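Subject: Re: [brickbuilders] Castle display for the April show - how big is too big?
From: Hortensia Figueroa
Date: Oct 31, 2023

Hi all,

Pascual Echeverría wrote:
> I've been through the sign-up sheet and we have 19 modules promised
> for the castle layout. My worry is the harbour. If Santino still wants
> the sea wall along the front we need everybody on the same water
> colour, and I've seen three different blues in people's photos so far.
> Can we please settle it before anyone orders more tiles?

Pascual, I'm with you on the water. I vote trans-light blue over dark blue plates, mostly because I already own a silly amount of it (two tubs, and I'm not apologising). I did a test strip last night, eight studs wide, and the joins hardly show if you stagger the tiles. Solid medium blue looks fine on its own but next to Gervasio's river it goes a bit like a swimming pool.

As for my own module, it's the market square and the corner tavern, and it's on a double baseplate. I know I said single! The tavern grew a stable. I've used up to 111 cheese slopes on the roof so far and I'm going to need more in dark tan, so if anyone has spares please shout before I put in another order. I'm still planning the fruit stalls, and I can't decide between the little brick cherries and apples or just heaps of round 1x1 plates in crates. Plates read better from a distance, I think?

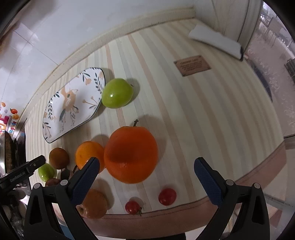 A table, stripy cloth and all

Santino, about your sea wall - could you drop it by one brick? My square sits two plates above the base and at the moment people walking out of the gate would be staring at grey wall. If you'd rather leave it alone I can raise the square, but then the gate arch has to come apart and it took me 83 goes to get that keystone to sit right. Okay, maybe not 83. It felt like it.

Baltasar asked about minifigs. I have plenty of peasants and guards but hardly any merchants, and I'd love to borrow a few with decent hats. I'll label everything of yours with a dot of removable tape under the feet, same as last time. 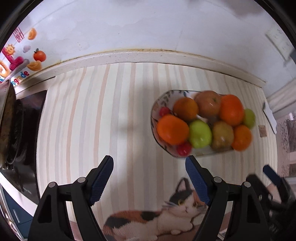

Things I still need from people

- Water colour: reply to the list, please, so Pascual can keep the tally in one spot.
- Road width at the module edges. I've been building to six studs. Gervasio, is yours still eight?
- Anyone driving up with room for a long crate. Mine won't fit in the hatchback with the tavern roof on.

Cheers,
Hortensia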